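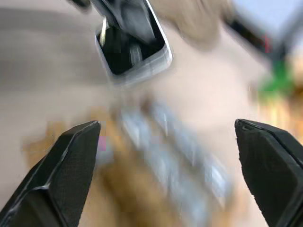

Page last changed: June, 4:15 pm

Iluswood Toy and Shoe Library — minutes of the monthly meeting

We started a few minutes after two, once the kettle had boiled and everyone had found a chair. The minutes of the last meeting were read through and agreed, with one correction: the shelving came from Basmont and was not a gift from Bridero, who gave us the play mats (and we are very grateful for both!).

1. The lending table
We had a long and good-natured talk about what should be out on the beige table when families come in. It was felt that it had become a bit of a jumble of little shiny things, and that a small child does better with one or two big, inviting pieces. Agreed to keep the lock box out all summer, as it is such a favorite, and to put the boot near it for lacing practice.

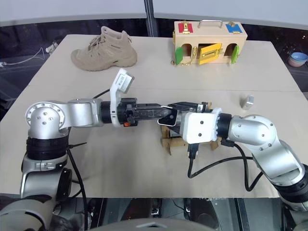
The lock box and the lacing boot on the table

2. The lock box
Everybody is fond of it. The younger ones go for the colored doors, and the yellow one with the slide bolt came in for special praise as a proper little challenge. We talked over whether a second box is affordable. Bridero has quoted 115 dollars, delivery included, and after some back and forth we said yes, please.

3. The boot
Somebody asked whether one boot on its own is enough, and we decided that it is, though a shoe with a buckle would be lovely too. Members are asked to look in their closets at home. Longer laces were also suggested — to be tried before the next meeting.

4. Cardboard
The family craft afternoon run with Hà, the bakery next door, will need plenty of brown cardboard for folding. Please flatten boxes before bringing them in, and leave them by the back door.

5. Money
We have 400 dollars set aside for new toys this season, before the second box is paid for. The larger fund for the new floor stands at 4000 dollars and stays untouched for now.

6. Any other business
The sign on the front door is peeling again. New tape to be bought. Closed at 3:40 pm, with thanks for the lemon cake.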